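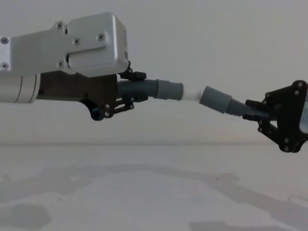 **Sellberg Robotics Club**

June 17, 2021

### 1/9

Last thread before summer break. The two-arm hose project has been our main thing since January, and a few people asked what we do with it all day. Mostly we try to push one end of a hose onto the other.

### 2/9

The task: each arm holds a gray corrugated hose by the ribbed part, close to the cuff. A short white connector sits in the left cuff. The right arm has to bring its cuff up to the connector, line up with it and push until it seats. Both arms move. Nothing is clamped to the table.

### 3/9

Height is the first problem. If the right cuff comes in a little low, it catches the bottom lip of the connector and the hose bends behind it. The arm doesn't know the hose has bent. It thinks it's still going forward, and according to its own joints it is.

We spent most of the spring on that one sentence.

### 4/9

What helped:

- grip right behind the cuff, so there's less hose to bend
- come in slowly for the last stretch
- stop before contact and correct the tilt first, then the height
- don't push and correct at the same time

The last one came from the first-year group. The rest of us had been doing it wrong.

### 5/9

We practice the approach on its own now. Bring the arms in from both sides, point the two ends at each other, leave a gap, check. If they don't agree at that distance they won't agree any closer. It's dull work, but it catches bad calibration early.

The silver camera housings up on the brackets are angled down at the grippers. Bump a bracket and you redo the calibration for that arm. 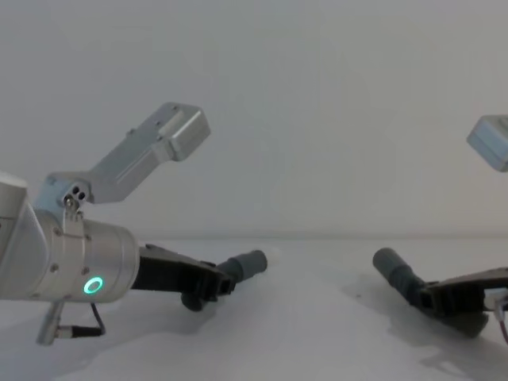 ### 6/9

Numbers, for the people who like them. We logged 327 full attempts this term. An attempt counts only if both arms start from the home position and no hands go over the table. We threw out the early ones where someone nudged a hose, and there were a lot of those.

The log is a spreadsheet with one row per attempt and a notes column. The notes column is more useful than the rest of it.

### 7/9

The Princombe Cup entry is in. The rules ask for one hose joint made from a fixed start, then the same joint taken apart. We haven't spent enough time on taking apart. Pulling straight back works when the two hoses are level. When they aren't, the connector sometimes goes home with the wrong arm.

The rules don't say which cuff it has to stay in. We wrote to ask.

### 8/9

Jobs for the fall, if you're thinking of joining:

- a better way to tell that a hose is bending
- a second pair of gripper fingers with more grip on the ribs
- someone to rewrite the setup notes so a new member can follow them alone

You don't need to have used an arm before. Most of us hadn't.

### 9/9

We're in Room 411 of the Trukonbridge building, same as last year. The room is closed over the summer and opens again the first week of classes. Messages here still get read, just slower.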